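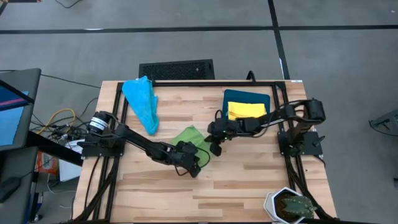 ## Towels & cloths – quick answers

Updated January 10, 2025. Typing this between loads, sorry for the short answers.

**Which cloth is for what?**
Green – counters and tables. Yellow – glass. Blue towel – hands only. Please don't wipe the floor with the blue ones.

**Do I have to fold them?**
Yes. In half, in half again, edges lined up. The yellow one on the tray is how we want it. The crumpled green one, no. The blue one folded to a long point, also no, won't stack.

**Where do folded ones go?**
On a tray, then the tray goes on the Trusness shelf. One color per tray if you can manage it.

**Can I fold on the wood tabletop?**
Sure. Dry cloths only. Damp stuff goes on the rack by the sink, wood stains fast.

**What do I wash them with?**
Sendik powder, one scoop. No fabric softener, ever – they stop soaking anything up. Colors seperate for the first 3 washes. The green bleeds a bit.

**Dryer?**
Low. Or hang them. High heat makes the blue towels go stiff.

**How many fit in one load?**
Around 700 grams dry weight for the small machine. Scale is on top of it. More than that and they come out still soapy.

**Mine has a stain that won't come out.**
Soak overnight in Stüber soap, wash again. Still there? Rag bin.

**Where do I order more?**
Prullomix, item 3826 for the green, 256 for the yellow. Blue towels are out until June, so go easy on them.

**Can I take a few home?**
Borrow, yes. Bring them back washed and foldded.

**Something not on here?**
Leave a note on the dryer, I check it most mornings.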